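Tundum Suturing Service: Frequently Asked Questions

What does the service include?
Pulitz supplies the instruments, the wrist cameras and 30 hours of operator instruction at the Emstead site.

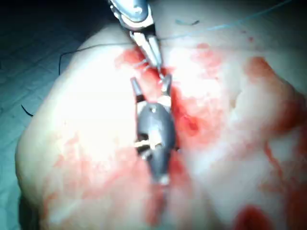 Two instruments at an incision in a tissue pad.

Which tasks are covered?
Needle handling, thread handling and wound closure. 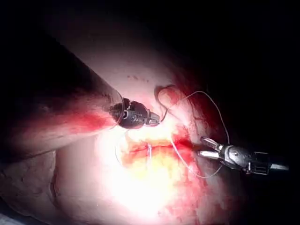 Sites may add further tasks on written request. Requests received by October are reviewed for the next term.

How many people may enroll?
Each site may enroll up to 19 operators.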